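The protein powder in my porridge
by Brahim Abou Zeid

I have now eaten porridge with a scoop of Sopacua vanilla protein in it for 59 mornings, and I would like my oats back.

The case for it was put to me by my sister, then by the tub, then by a man at the gym in Gornummont. Breakfast, they said, is a wasted meal unless there is powder in it. I'm not against protein. I am against being told that a bowl of oats with milk and a spoonful of peanut butter has somehow failed.

Look at what you get. Stirred in early, the stuff goes grainy. Stirred in late, it sits in pale lumps that burst on the tongue like wet chalk. It tastes of vanilla in the way that a car air freshener tastes of pine. The recipes all tell you to add banana, cinnamon and maple syrup, and by then you are covering up an ingredient you paid extra for.
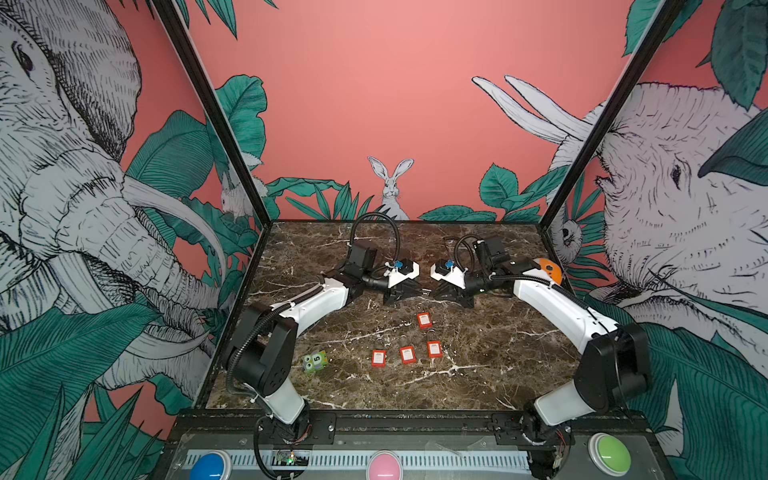
What about feeling full?

This is the claim I wanted to believe. On powder days I was hungry by eleven. On plain days I was hungry by eleven. I will grant that I'm one man with one stomach, and that somebody who lifts heavy things for a living may find otherwise.

My bowl from tomorrow: 80 grams of oats, whole milk, a pinch of salt, and 8 walnuts broken up by hand. Stewed plums if there are any. The rest of the tub is going to my sister.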